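Section 6. Setting up the label printer (Zuris desk model)

Read this before you plug anything in. Takes a few minutes. School office and classroom sets are the same unit, same steps.

What you need: printer, power cord, one roll of labels, the list of names you want to print. Scissors if the roll is taped shut.

1. Put the printer on a flat table near an outlet. Leave room at the back for the roll cover to swing up.

2. Lift the cover. Pull out the foam strip. Don't throw it away, you need it if the unit goes back to Worivbridge for service.

3. Drop the roll in with the labels facing up. Feed the loose end under the gray bar untill it pokes out the front.

4. Close the cover. Press both corners, not the middle.

5. Plug in. Hold the power button. Green light = ready. Blinking = cover not shut, go back to step 4.
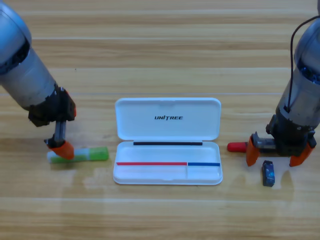 6. Press FEED once. One blank label should come out. If you get a strip of them, the size is set wrong — see step 8.

CAUTION: the print head gets hot on long runs. Stop after 80 labels and let it cool with the cover open. Don't touch the head.

Connecting to the computer

7. Use the cable first, wireless later. Install the program, restart, then plug in the cable. In that order. Wrong order and the computer picks its own driver, and you'll have to remove it and start over.

8. Open Settings, Label Size. Small roll is 50 mm, pick that. Save.

9. Wireless: pick your network, type the password. Printer asks for a code, it's 2546 on every new unit. Change it after.

Note: if the Flirkisberg office set up your network, the printer has to be added there before it'll connect. Ask for Alcides Lozano. 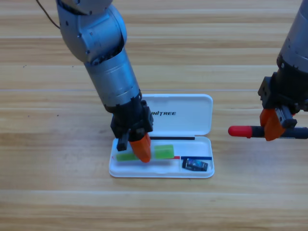 10. Type a name, or paste a whole list with one name per line. Long names shrink to fit. Check the preview, accents sometimes drop out on older computers.

11. Print one. Look at it. Then print the rest.

Note: labels stick best on smooth clean plastic. Wipe, let dry, press down from the center. Fabric needs the iron-on roll, sold seperately.

CAUTION: no iron-on roll in this printer with the heat set to High. Use Low — High melts the backing and it jams.

Jams: power off, open cover, pull the roll backward, slowly. No knives. Still stuck, call Tanko Akande at the service desk and have the serial number ready (sticker, underside).

Cleaning is in Section 7.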